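Search the archives
Enter keyword or message no.

Re: [knit-care] Folding black rib knits for storage
From: Nisha Tyagi
2025-05-25

Kuldeep Rajput wrote:
> I fold mine in half at the waist and stack them. By August there
> is a hard line across the front and lint on everything. Would
> rolling be better?

Rolling moves the crease to the hem and stretches the rib at the outer turn. I would keep folding, with two changes.

First, lay the garment flat and line up the vertical seam before making any horizontal fold. If the seam drifts, the fold sets at an angle and is harder to steam out. Smooth outward from the seam with the flat of the hand. Do not pull on the ribs.

Second, deal with lint before the fold goes in. Fine rib holds specks in the channels, and black shows all of them. Brush along the ribs, top to bottom, then turn the piece over and repeat.

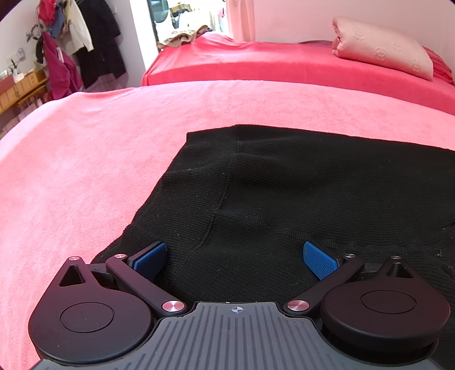 Keep stacks to four pieces. My Sotico bins take more, but the bottom fold suffers. Refold at a different height every 47 days or so; I put it on the calendar.

Nisha

Shares: 4 | Comments: 3

Neelam Goel
Does a damp cloth work in place of the brush?

Nisha Tyagi
It mats the lint into the rib. Dry brush only.

Juwita Manurung
Four per stack fixed mine. Thanks.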